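The tiny trash can that took over my table

2021-08-30

So I have been going on about desk trash for most of August, and I know some of you are tired of it, but I've finally landed on something and I want to write it down before I change my mind again.

Some background for the new people. I work at the same table where I eat, and I snack all day. Yogurt drinks, mostly, plus tea bags, plus those little foil lids that stick to your sleeve. The kitchen trash is maybe ten steps away, and I can tell you from long experience that ten steps is too many. By dinner there would be a row of empties next to my elbow and I'd have to clear them before I could put a plate down.

I tried a bowl first (gross by noon). Then a paper bag taped to the table leg, which my knee found every single time. Then Juniper Okafor sent me a link to the mini trash cans from Zulent, the kind people put on a bathroom counter, and I spent a whole evening comparing them with the Grabner ones. The Grabner was taller and I liked the gray, but it had a swinging lid and I have bad memories of swinging lids. You push something in and the lid pushes it right back at you.

I went with cream. It's a soft, shiny, almost champagne color, with a round lid that flips up, a little silver button under the rim, and a thin silver band around the top. Much prettier than a thing for old tea bags needs to be!

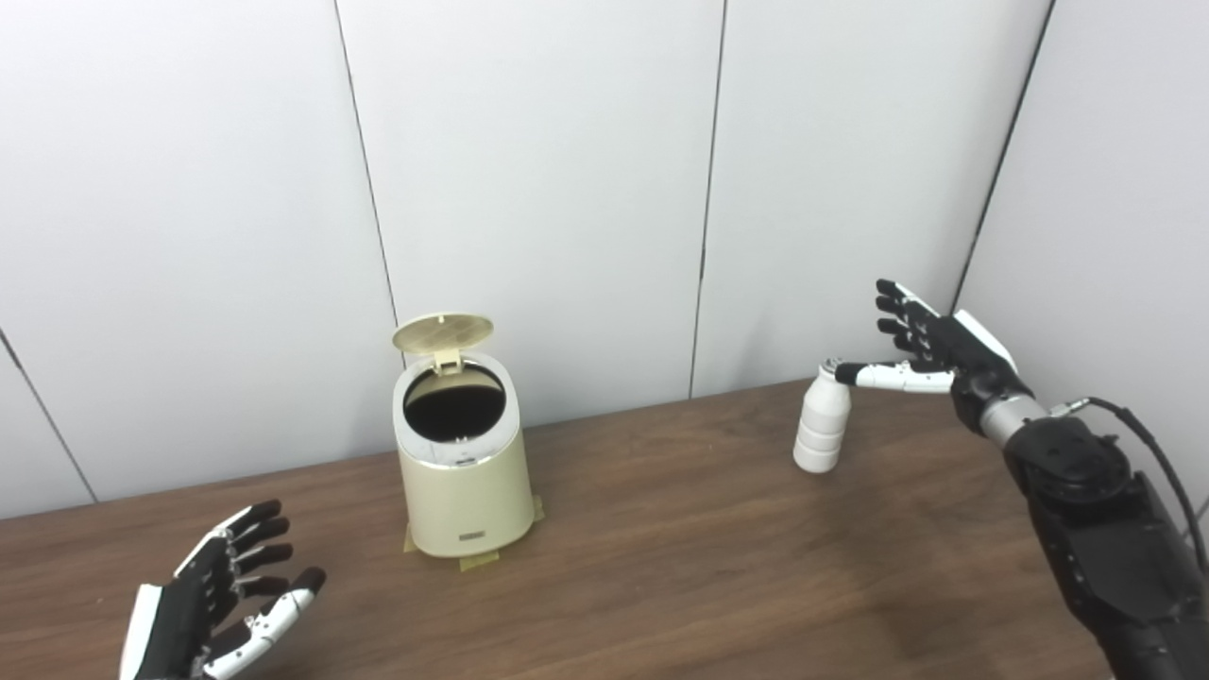
Tsung-han Wu wrote in to say that a table is no place for garbage, lid or no lid, and that I should hang a bin off the side and get my work surface back. Fair point, and I did think about it. But my table has a thick edge and none of the clip-on hooks I bought would grip it (I have 2 of them in a drawer now, if anybody wants them). Also I move my chair around a lot, and after the paper bag I am done with things at knee height.

The other thing was the sliding. A can this small weighs next to nothing when it's empty, and mine used to creep across the wood whenever I bumped it. I'd reach over without looking and drop a tea bag right next to it. Masking tape fixed that – just short strips around the base, pressed down hard on the wood. Yes, the yellow looks a bit like a school project. I've been meaning to get something clear and I probably won't.

I did worry about the finish on the table, so I peeled up one strip after a couple of weeks to check. No mark that I could find. If your table is waxed or newly oiled I'd test a corner first, and please don't leave the tape on all winter and then write to me about it.

As for where to put it, mine sits back near the wall, with room behind for the open lid to stand up. Too close and the lid won't stay open, too far forward and it gets in the way of my keyboard. 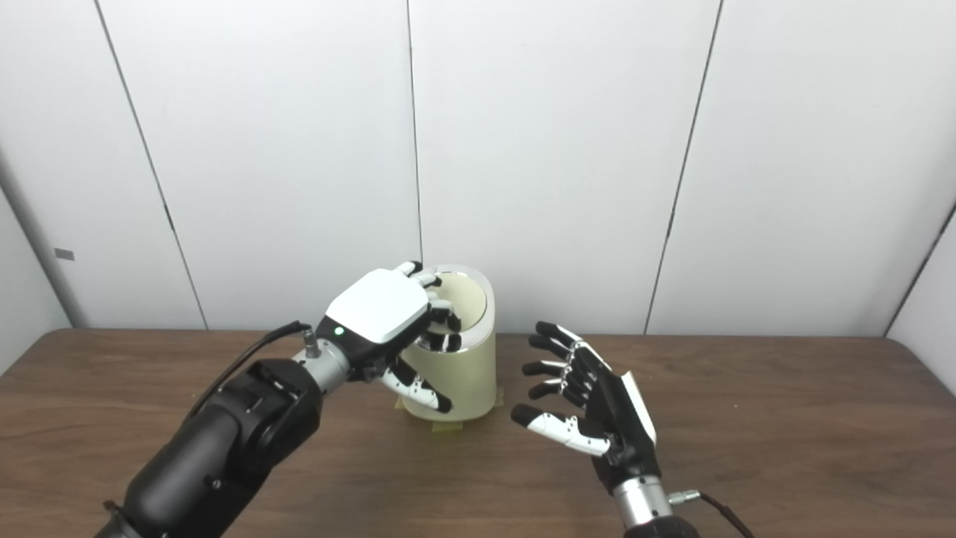

What goes in and what doesn't

Dry stuff and nearly dry stuff. Wrappers, receipts, pencil shavings, the foil lids. Tea bags only after a good squeeze. Yogurt bottles get a rinse, and I take those to the recycling when I get up for lunch. Banana peels are banned after one very warm afternoon that I would like to forget.

I empty it every night when I wipe the table, and the whole job takes less time than finding the sponge. Johanna Hollenstein asked in the comments last time if I use special liners. Nope, I fold down a small produce bag and tuck the edge under the rim. If you have a better trick for keeping the bag from slipping, leave it below, mine still drops in about once a week.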